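Ce site utilise des cookies pour mesurer l'audience. Accepter / Refuser / Paramétrer

Rechercher un communiqué, un mot-clé, une ville OK

COMMUNIQUÉ DE PRESSE
Diffusion immédiate

Brakivcombe ouvre ses tables de tri au public : vider le tiroir, garder l'utile, étiqueter le reste

Tunstall, février. Ouverture d'un second atelier, nouvelle formule, nouveaux horaires. Brakivcombe, maison spécialisée dans le rangement domestique, lance à Tunstall ses « tables de tri » : des séances courtes où chacun vient avec le contenu d'un tiroir, d'une boîte ou d'une étagère, le pose sur une table nappée et repart avec un ensemble rangé, étiqueté, transportable. Inscriptions ouvertes dès maintenant.

Le constat de départ est simple. Dans presque tous les logements il y a un endroit où finissent les choses qui n'ont pas d'endroit. Flacons entamés, bocaux sans date, mètre ruban, sachets, bouchons orphelins, tubes, piles, ficelle. On ouvre, on cherche, on referme. Brakivcombe travaille sur cet endroit-là et laisse volontairement de côté les dressings et les bibliothèques, déjà bien servis ailleurs.

La séance dure 60 minutes. Pas plus, c'est voulu. Au-delà les décisions deviennent mauvaises, on garde tout ou on jette tout. Les deux premiers ateliers pilotes, à Ginavton, duraient une demi-journée : participants fatigués, tables encombrées, sacs repartis presque comme ils étaient venus. La formule courte a été testée ensuite, et retenue.

Comment ça se passe

On étale d'abord. Tout, y compris ce qui gêne. Les objets sortent de leur contenant d'origine quand c'est possible et se posent sur un tissu, côte à côte, sans pile. Le tissu a son importance : le verre ne roule pas autant, ne claque pas, et les petites pièces se voient mieux que sur un plateau brillant. Brakivcombe a choisi des nappes épaisses, velours ou feutre selon les tables, dans des teintes vertes et bleues qui contrastent avec les bouchons clairs et les étiquettes blanches. Un détail, mais à l'usage il change la séance.

Ensuite on regroupe. Le verre avec le verre, le plastique avec le plastique, les outils à part. C'est un premier classement, grossier, on y revient. Vient la lecture des étiquettes : ce qui est lisible reste, ce qui ne l'est plus passe dans une zone d'attente. Un bocal dont on ne sait plus ce qu'il contient n'est pas rangé tant qu'on ne l'a pas identifié. L'animateur ne décide jamais à la place du participant, il pose les questions et tient l'horloge.

Troisième temps, la mesure. On mesure le tiroir avant de venir (une fiche est envoyée à l'inscription), puis les objets sur place. Beaucoup de rangements ratent là : la boîte achetée est trop haute de deux centimètres, le bocal ne passe pas debout, le flacon finit couché et fuit. Un mètre ruban est prété à chaque table.

Dernier temps, le remballage. Étiquette neuve, date, contenu. Les bouchons seuls retrouvent leur contenant ou partent dans un bac commun, où d'autres participants peuvent se servir.
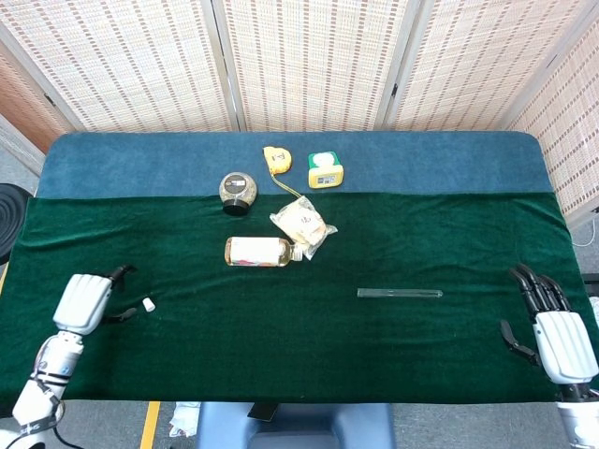 Faut-il apporter ses propres contenants ?
Les participants apportent ce qu'ils ont déjà et complètent sur place si besoin, avec les bocaux et boîtes de réemploi mis à disposition par l'atelier sans supplément.

Un lieu pensé pour étaler

L'atelier de Tunstall occupe un ancien local de mercerie. Grandes tables, lumière du nord, pas de rayonnage ouvert : les murs chargés distraient. Des paravents séparent les postes quand la salle est pleine. Trier devant des inconnus gêne plus de gens qu'on ne croit, l'équipe l'a compris dès les premières semaines à Ginavton, où une participante avait demandé à tourner sa chaise vers le mur. Les paravents sont pliants, légers, se déplacent en cours de séance. Qui veut discuter avec la table voisine ouvre, qui veut la paix referme.

10 places par séance. Le groupe reste petit pour que chaque table garde de la surface libre. Règle maison : un tiers de la nappe doit rester vide au départ, pour pouvoir déplacer. Une table pleine ne se trie pas, elle se pousse d'un bord à l'autre.

Accès de plain-pied, arrêt de bus à la porte, dépose-minute côté cour pour les cartons lourds. Casiers fermés pour les sacs. Un évier est accessible au fond pour rincer bocaux et flacons avant réétiquetage, torchons fournis.

Ce que la formule pilote a appris

Entre l'ouverture de Ginavton et la fin de l'année, plus de 1 010 tiroirs et boîtes sont passés sur les tables. Quelques enseignements, en vrac, tirés des fiches laissées par les participants.

Le contenu des tiroirs de cuisine et celui des tiroirs d'entrée se ressemblent beaucoup. Mêmes sachets, mêmes petits outils, mêmes flacons presque vides.

Le sachet plastique transparent est le contenant le plus utilisé et le plus mal aimé. On voit dedans, donc on ne l'étiquette pas, puis il se froisse et on ne voit plus rien. L'atelier conseille d'écrire dessus dès le premier jour, au feutre, même mal.

Les bocaux en verre se gardent sans limite, et c'est un peu le problème. Beaucoup de participants arrivent avec davantage de bocaux vides que de bocaux pleins. Brakivcombe propose de fixer un nombre avant de venir et de s'y tenir.

Les tubes et flacons étroits demandent un rangement à part. Couchés ils roulent, debout ils tombent. Solution retenue : un fond de feutre dans le tiroir et une baguette en travers. Coût négligeable, résultat correct, se refait à la maison en quelques minutes.

Enfin, l'étiquette collée sur le couvercle se lit bien dans un tiroir et très mal sur une étagère. Sur le flanc, c'est l'inverse. Choisir selon l'endroit où l'objet va vivre, pas selon la place disponible sur le pot. Point sur lequel les animateurs insistent le plus, et le plus souvent oublié une fois rentré.

Partenariat avec Pronbridge

Les nappes, paravents et bacs de l'atelier de Tunstall ont été réunis avec Pronbridge, réseau local de réemploi de mobilier. Pas d'achat neuf pour l'ouverture sauf la signalétique et l'éclairage. Les tables viennent d'une salle de réunion démontée, les paravents de plusieurs lots dépareillés. Brakivcombe reverse en retour à Pronbridge les contenants propres laissés par les participants, lavés et triés par taille.

Le partenariat couvre aussi le transport. Une collecte passe en fin de mois pour les objets dont les participants se séparent. Sont acceptés : verre vide, boîtes avec couvercle, petits outils en état, tissus propres. Ne sont pas acceptés : médicaments, produits d'entretien entamés, peintures, aérosols. Ceux-ci repartent avec leur propriétaire, liste des points de dépôt affichée à l'entrée et remise sur demande.

Attention, les denrées ouvertes peuvent venir sur la table pour être rangées, elles ne sont pas données ni échangées.

Informations pratiques

Séances à 10 h et à 14 h 30, calendrier en ligne. Durée : 60 minutes, installation comprise. Arriver un peu avant pour étaler tranquillement.

À apporter : le contenu d'un seul tiroir ou d'une seule boîte, les dimensions intérieures du tiroir, un sac solide pour le retour. Un seul tiroir, vraiment. Les participants venus avec trois cartons n'en finissent aucun.

Fourni : nappe, mètre ruban, étiquettes, feutres, chiffons, contenants de réemploi dans la limite des stocks.

Tarif unique par table, une ou 2 personnes. Les enfants sont bienvenus avec un adulte, à partir de l'âge de lecture, ils lisent souvent les étiquettes mieux que les parents. Annulation possible jusqu'à la veille.

Des séances réservées sont possibles pour les associations, les foyers et les cuisines partagées, même format, contenu à préciser à la reservation. Pour ces groupes l'équipe demande une photo du meuble ouvert, afin de prévoir les bonnes boîtes.

L'atelier de Ginavton reste ouvert et passe à la même formule. Les cartes déjà achetées sont valables dans les deux lieux.

À propos de Brakivcombe

Brakivcombe conçoit des ateliers et des fiches de rangement pour les petits volumes de la maison : tiroirs, boîtes, étagères basses. Activité née à Ginavton, étendue cette année à Tunstall. La maison ne vend pas de meubles et ne recommande pas de marque de boîtes. Ses fiches sont consultables sur place et remises imprimées aux participants.

Contact presse : service communication de Brakivcombe, atelier de Tunstall. Visites de presse possibles en dehors des séances, sur demande. Visuels disponibles auprès du même service, mention Brakivcombe obligatoire.

Communiqués récents
Brakivcombe : la fiche « tiroir d'entrée » passe en gros caractères
Pronbridge cherche des tables rectangulaires pour ses ateliers
Ginavton : la collecte de bocaux change de porte
Tunstall : réouverture du local de l'ancienne mercerie
Étiqueter au feutre ou à l'encre, la fiche comparative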